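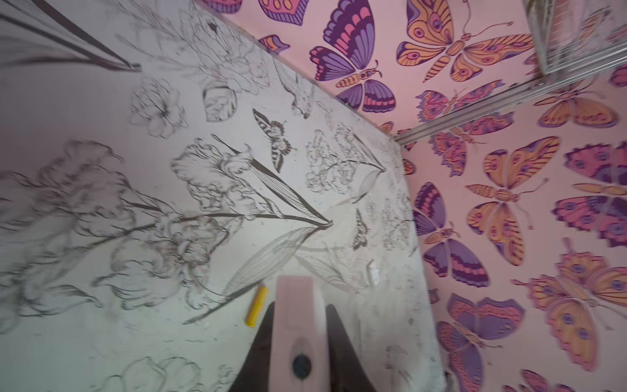
Flowers, leaves and butterflies in dark line on white, with pink beyond.

The Prusum Cel

I'd been selling animation cels for long enough to know that the word "rare" in a listing means somebody wants their kitchen redone. I use it myself. I'd used it that very morning, on a slightly curled production drawing of a duck's elbow, and it had gone for 200 pounds before I'd finished my toast.

So when the email came in from a woman in Pornach saying she had a rare painted cel from the Prusum studio, I had a bit of a laugh and put the kettle on. Everyone has a Prusum. They made one series, about a hedgehog who ran a ferry, and then the building was sold and the whole lot went out of the back door in carrier bags. I've had dozens through my hands and most of them are the hedgehog's hat.

Then I opened the attachment and forgot about the tea.

It was the moth. If you never watched the thing (and why would you, it was on at ten to six in the morning), the moth turns up in the last episode, lands on the ferry bell, looks straight out at you and leaves. There's no explanation. I was seven and I cried so hard my mum rang the doctor. I'd been looking for that moth ever since, and I'd more or less decided it had gone in a skip.

She wanted 3000 for it. I had 1000, plus whatever I could get for the van.

I wrote back very coolly. I said it was a nice little piece, some line wear I should think, could she tell me whether it had its original background? I pressed send and walked round the garden twice in my slippers.

She replied in four minutes. Yes to the background, and also a certificate from Shenoy, who used to authenticate everything in that line before they packed up. She added that another buyer was coming in the afternoon. Well, there's always another buyer. I've invented plenty of them myself! But I got my coat.

Pornach is one long street with a river at the bottom, and it rained on every inch of it. The house was the last one before the bridge. She was older than her emails, very upright, in a man's cardigan, and she took me through to a back room where the cel was propped on the piano between two candlesticks.

I'd like to say I was professional. I got my loupe out, at least. The paint was sound on the reverse, with a bit of lifting at one wing, and the ink lines were that brownish black Prusum always used, a touch heavier on the outside edge. There were three registration holes along the bottom. The background was only a wash of grey-blue with the bell rubbed in, and you could see where somebody had changed their mind about the rope.

"You've gone quiet," she said.

I said I was checking the certificate. It was upside down.

She asked what I'd do with it and I gave her the usual, that it would go to a good home, a serious collector, and that the people at the Jollura sale were always keen on that period. She listened to all this. Then she said she'd painted it.

She hadn't done the whole series, she said, only that last week, when half the staff had stopped coming in and there was no money for an ending. The script had the hedgehog retiring to the seaside. They couldn't afford the seaside. She'd had one pot of cream left, and some brown, so she did a moth.

"It was meant to be on screen for a second," she said. "The cameraman fell asleep."

I sat down on the piano stool without being asked. I told her about my mum and the doctor, all of it, much too fast, and about the skip, and the van. I told her the wear was nothing and that Jollura would start it at twice what she was asking. I heard myself saying this and couldn't seem to stop, which as a way of doing business I don't recommend.

She went and made a pot of tea. It took her ages. When she came back she moved one of the candlesticks so the light fell better and asked me how much I'd really got.

"A thousand," I said. "And a van."

"What sort of van?"

I told her. She went over to the window to have a look at it.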